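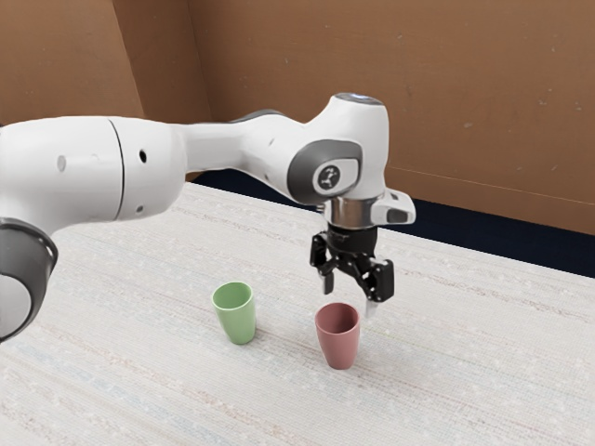 Sorin Coman would like it on record that he has been promised a robot that does the dishes every year since he was nine, and that he is still doing the dishes. He made the point by email, after I mentioned on Friday that I was going to talk to someone who works on exactly that. "Ask him when," Sorin wrote. "And don't let him say five years."

So I asked Junpei Oshima when. He did not say five years. He looked at the ceiling of the Ekley break room for a while and said, "Which dishes?"

Oshima works on manipulation software at Ekley, where the job is getting arms to pick things up and put them somewhere better. He came to it from Tekholm, a packaging firm, and he still talks like a man who has been yelled at by a line supervisor. I had expected a pitch. What I got was closer to a visit with a plumber who has seen the pipes.

"Cups are good," he said. "Cups have a shape you can describe to a computer without getting sad. A plastic bag, no. A fitted sheet, please don't ask me about a fitted sheet."

I asked him about a fitted sheet.

"A person knows where the corner is because they've been angry at that corner before," he said. "We don't have a good way to write that down."

The trouble with cups, he went on, is that a task which takes a toddler an afternoon to learn can be broken into pieces that each have their own way of going wrong. The arm has to find the cup. It has to close on the rim hard enough to hold and gently enough not to shove the thing across the table. Then it has to line up one cup over another and let go at the right height. Oshima's group practices a lot of this in simulation, where a dropped cup costs nothing and there is no floor to mop.

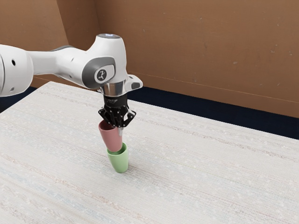 "In simulation I can run it 890 times before lunch," he said. "Then I take it to the real bench and the cup has a sticker on the bottom."

The sticker was a true story. It cost them most of November. His colleague Yae Ikeda found it in the end, by picking up the cup and looking at it, a method Oshima describes as "not scalable."

Ikeda joined us for the second half of the coffee and was less gloomy, or maybe just better rested. She thinks shop floors will get there well ahead of kitchens, and for dull reasons. A shop floor can be told to hold still. "You can paint a line and say the bin goes here," she said. "Try that with my husband." She spent part of last year at Cifuentes, a kitchenware distributor, watching people restock shelves, and came back with a notebook full of things they did without noticing: turning a box with a knee, nudging a stack straight with an elbow — the sort of move that never makes it into a job description.

How often does a machine need to get it right before you'd let it loose in somebody's house? Oshima said 100 percent and then laughed, and Ikeda said she'd settle for knowing what it does on the day it misses. A robot that stops and waits is a nuisance. One that carries on with great confidence is a bill.

I read them Sorin's email. Oshima asked what kind of dishwasher he had. I said I believed it was Sorin.

"Then tell him he's ahead of us," Oshima said. "He can do the pans."

Ikeda wanted to know if he stacked the cups when he was done. I wrote to ask him that evening. He says he leaves them in the rack.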